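To: Stationary Engine List
Subject: Re: Prantl hopper engine, will not restart when warm

Hello all,

Thank you for the many answers to my question. I am sorry that I reply slowly, I had to wait for a part and then for a dry weekend. I put the earlier message below so that new readers can follow, and I answer under each piece.

> You say the Prantl starts well from cold and runs for
> 30 minutes, then slows down and stops, and will not
> start again until evening. To me that is the condenser
> or the magneto coil breaking down with heat. Before you
> spend money, check the simple things. Is the vent in the
> fuel cap open? Is the water in the hopper at the right
> level?

The vent was my first suspect also. I ran the engine with the fuel cap loose and it stopped in the same way, after the same time. The hopper was full to two inches below the top, as it is written on the plate.

> Next time it stops, pull the plug at once, lay it on the
> head and turn the flywheel. Look at the spark in the
> shade. Then tell us if it is blue or yellow, or if there
> is nothing.

I did this on Thursday. Cold, the spark was blue and I could hear it. When the engine stopped, the spark was thin and yellow, and on some turns I saw no spark. So you were right, and I should have made this test before I cleaned the carburetor two times.

What I did after that, in order:

1. I took the magneto off the bracket and marked the gear with white paint, one tooth and the space opposite. Please do not trust your memory for this. My bracket has slotted holes, so I scratched a line around the feet too.

2. I opened the points cover. The points were gray and had a small hill on one side. I dressed them with a fine stone and set the gap with a feeler gauge. All the small screws went into cups in the order they came out.

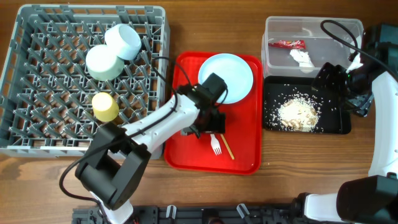

3. I replaced the condenser. The old one was potted in tar and I had to warm the housing with a hair dryer before it would move. The new one is from Tandard, it is a little longer, and I had to bend the strap to make it fit. The lead is soldered, not crimped.

4. I cleaned the slip ring with alcohol and a piece of cotton cloth. Much black dust came from it. The carbon brush was still long enough, so I left it.

5. I put everything back to the marks and turned the engine slowly by hand until the impulse tripped. It trips a little after top center, and I believe this is correct for starting. If somebody has the Prantl booklet, please tell me if I am wrong.

Result: it started on the second pull and ran for over 100 minutes with the belt on the water pump. I stopped it myself, waited five minutes and it started again.
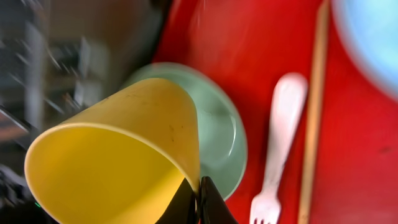
I do not yet call it finished. The spark is better, but the coil is original and I have no proper tester. A man at the Rulcombe rally offered me a rewound coil last year and I did not buy it, and now I am sorry about this. Does anybody know a shop that rewinds this type? Jesa did it in the past, but my letter to them came back.

> Also, what oil do you use in the drip feed? Some of these
> modern multigrade oils carbon up the exhaust valve.

Plain SAE 30, without detergent. I set it at 12 drops in a minute, and the exhaust is clean with a little blue smoke at the start. The valve I have not looked at. It has good compression, I can stand on the crank handle when it is warm.

One more small question. The governor hunts when there is no load, two or three fast hits and then a long coast. Is this normal for the hopper model, or is my latch worn? There is a bright place on the edge of it, but I have no new one to compare.

With kind regards from the cold shed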